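I gave up the car in October, when the repair quote came to more than the thing was worth. The garage on Chiu Street offered me 600 for it as it stood and I took it. I live in Gevside and work in Etus, so it was the bus or nothing.

The first week was poor. The 4 goes by way of Trurnitel and I missed the connection twice. After that I bought the monthly pass and started leaving at ten to seven.
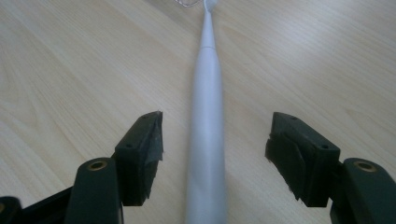 Getting up earlier was the hard part. I used to have a slow half hour in the bathroom and kitchen before driving off. Now I do as much as I can the night before: clothes on the chair, lunch in the fridge, bag by the door. The white electric toothbrush is the one thing I can't hurry, as I give it the full two minutes whatever the bus is doing.

I added up the year's costs on Saturday. Insurance, tax and fuel would have been 1,176 more than the passes, and that leaves out repairs. I've spent 200 of it on a decent coat and boots. The rest is in the bank for now.

Share 4

2 comments

Our route was cut last spring so I'm stuck with driving. Glad it works for you.

Does the pass cover Sundays? Mine doesn't.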